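Tiny dark specks on a pale wooden table top, is it the finish or just dirt?
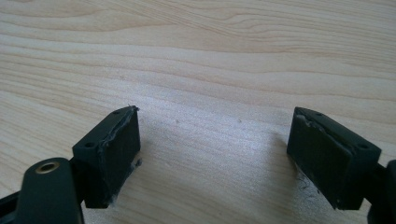
Hafþórsson

Posted 2021-08-06

I have a pale wooden table in the room I use for sorting and packing small orders. It is a light, creamy sort of wood with a wavy grain, and towards the top the lines bend round into long ovals. I like the look of it and would like to keep it that way.

Lately I keep noticing tiny dark specks on it. They are very small and there is no pattern to them. There are also some faint darker streaks, but those follow the grain and I take them to be part of the wood. It's the specks I am asking about.

I bought the table second-hand in March from a shop in Brollbridge that clears offices. The label underneath says Famano and nothing else useful, no mention of oil or varnish. The shop could not tell me what was on it. I have been wiping it with a cloth and washing-up liquid at the end of the day. Some specks go and others seem to be there the next morning, though I couldn't swear they are the same ones.

My questions are whether specks like this can be in the wood itself, and whether I can put something on the top to stop it marking. I have a tin of Sustent hard oil left over from a shelf and would rather use that than buy another tin. I don't want the table to go yellow. I also can't have it out of use for a week, as orders go out every day except Sunday.

3 replies

oakapple92

Could be either. Pale woods often have little dark flecks or pin knots in them and those won't ever wipe off. Put a bit of masking tape next to a speck, clean the table as normal, and look again the next day. If it's in exactly the same place it is in the wood or under the finish. If it has gone it was dirt.

Don't scrape at them with a blade. I did that on a worktop and ended up with a row of little dents that showed far more than the specks did.

benchend
2,524 posts

Before you open the oil you need to know what is on there already. Oil won't soak in through varnish. It sits on top and stays sticky, and then every bit of dust in the room ends up in it.

Put one drop of water somewhere out of the way, near a corner or on the underside if that has the same finish. Leave it for ten minutes. If it stands up in a bead the whole time and leaves no mark, the top is sealed, probably with varnish or lacquer. If the wood goes darker under it, the wood is bare or the old oil has worn thin. A well-oiled top can bead as well, so if you get a bead, try a little white spirit on a rag in the same hidden spot. Varnish won't mind. Wax will come off on the rag.

If it is varnished, leave it alone and just clean it. Damp cloth, well wrung out, then a dry one straight after, going with the grain. Go easy on the washing-up liquid, as it leaves a film that holds dirt. I'd also run a vacuum with the soft brush over it first, so you aren't pushing grit around under the cloth.

If it is bare, sand lightly with fine paper along the grain, get all the dust off, and put on a very thin coat. Wipe off whatever hasn't gone in after fifteen minutes. Most hard oils will warm up the colour of a pale wood, so do a patch underneath and let it dry before you decide. If you don't like it, get one sold for keeping wood pale. Start on Saturday evening and you have the Sunday for it to dry. Check the tin for the time between coats.

Lay the oily rags out flat outdoors to dry. Don't screw them up and put them in the bin, they can heat up and catch fire.

kettle_56

What are you packing? Brown cardboard sheds bits all day long and so does cheap tape. My table was the same until I put a big cutting mat down. No idea about the oil, sorry.

Hafþórsson

Thanks all. Cardboard boxes mostly, so that may well be some of it. I tried the water drop this morning in the back corner and it stayed in a bead with no mark after, and the white spirit brought nothing off. So I will leave the oil in the cupboard. I have put tape beside two of the specks and will look tomorrow.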